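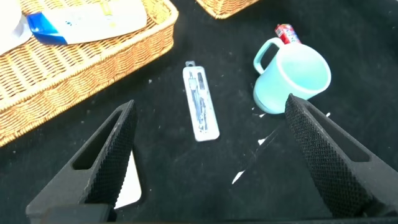

Wicker on the black cloth

Baskets or plastic tubs for a touring caravan?

We use cookies to keep you logged in and remember your settings. Accept all | Manage choices

wobblywheels
Right, I've been a plastic tub person for years and I have gone over to wicker. Completely! We did 12 nights at Drastlow in July with handled baskets in every locker that would take one, and I loved it. They slide out in one go, you carry the whole thing to the shower block, and you slide it back when you're done. The tubs always had a lid that had gone missing or split in the cold.

Has anyone else made the change? I'd love to know what you keep in yours and how you stop them shuffling about on the road – mine creep forward under braking and end up leaning on the locker door.

Viera Machala
Ooh, yes, me! We've had baskets since our first van. Rubber matting on the locker floor, the cheap bobbly stuff off a roll, cut a bit bigger than the base so it turns up at the back. Ours don't budge now, and we tow up the Nollow road, which is all bends.

I do one for washing things and one for kitchen odds and ends, and I swap them over depending on which side of the van the awning is. My husband thinks this is madness. He is also the one who goes out in the rain looking for the washing-up liquid.

pitch_black
Going to be the miserable one, sorry. Wicker in a caravan is a damp trap. I had two lovely ones under the fixed bed over winter and in spring they were grey and furry underneath. Plastic wipes clean and weighs next to nothing. If you lay the van up outdoors, I wouldn't do it.

wobblywheels
Fair point about winter! Did you leave them in the van the whole time? I was planning to bring mine into the spare room.

pitch_black
Left them in, yes. Partly my own fault. But I still think that if something has to be carried indoors every October it's the wrong thing to keep in a van.

Đức Ngô
I bring the cushions, the bedding and the kettle in every October, so two baskets on top don't bother me :)

Seriously though, a bit of airflow makes all the difference. I put thin battens across the floor of the lockers so nothing sits flat on the ply, and the baskets have come through four winters without a spot on them. For the weave itself, a soft brush and warm water with a drop of soap, then dry it out of the sun. Don't soak it and don't stand it by the heater, it goes brittle and starts snapping at the corners.

On what goes where, I'm all for mixing it up. Mugs, tubs, bottles with lids on, whatever you reach for in the first half hour on site.

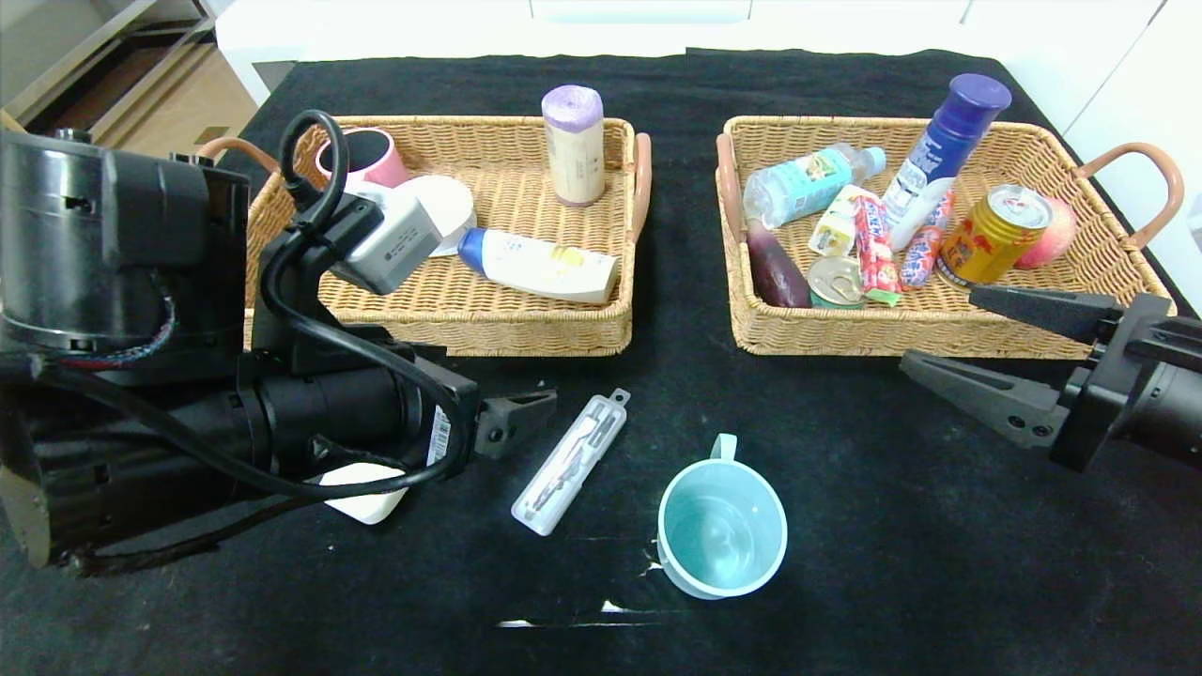

Two handled baskets, with a few bits out in front

Viera Machala
Oh, I like a leather-look handle! So much kinder on the hands than the rope ones. Rope gets slimy if you take it to the showers.

tinyteardrop
Can I ask a beginner question? We've only got a little teardrop and the galley shelf is 200 mm deep. Is there any point in baskets at that size or should I go for those fabric cubes?

Đức Ngô
At 200 I'd look at bread baskets, the long narrow sort. Measure across the handles as well as the body. I got caught out by that and had to give a very nice one to my sister.

pitch_black
Or a plastic drawer divider. Just saying.

wobblywheels
Haha, we'll convert you yet! Tinyteardrop, I had fabric cubes before the tubs and the sides flopped as soon as they were half empty. Anything with a stiff edge is better.

I've been playing with the bathroom things again this afternoon, trying to work out how tall I can go before something catches on the locker frame.
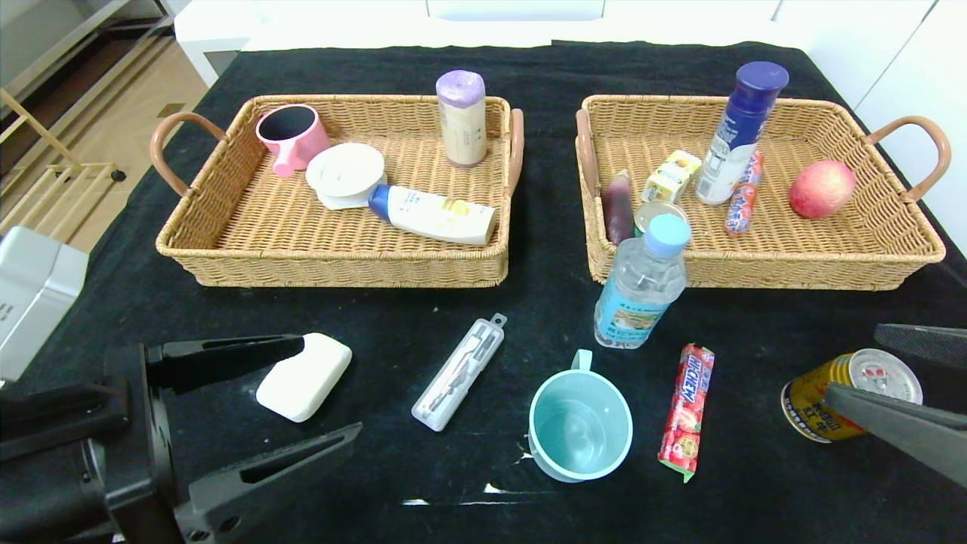 My rule so far is tall things at the back and anything with a flip cap lying along the front, where I can grab it without looking. Sprays are the nuisance. On the way home from Drastlow one of ours rolled over and pressed its own nozzle against the locker side for heaven knows how long, and the whole van smelt of furniture polish until we got to Nollow. So they go upright now, wedged with a flannel, and I check the caps before we hitch up.

Viera Machala
Flannel is a great tip. I use an old sock pulled over the whole can! Looks daft, works a treat, and it stops the rattling too.

Mulder
Long time reader, 1,649 posts of you lot arguing about awning pegs, and this is the thread that gets me to the shops. Does anyone know if Kestach still do the liners with the elastic round the top? Mine have gone baggy.

Đức Ngô
They did in spring, I got a pair in oatmeal. They come up large so go down a size, and wash them cool.

pitch_black
I will admit the liners look good. I might try one basket, for tea towels. In the house.

wobblywheels
I'm counting that! Let us know how you get on, and tinyteardrop, post your shelf when you've measured it – I want to see what fits.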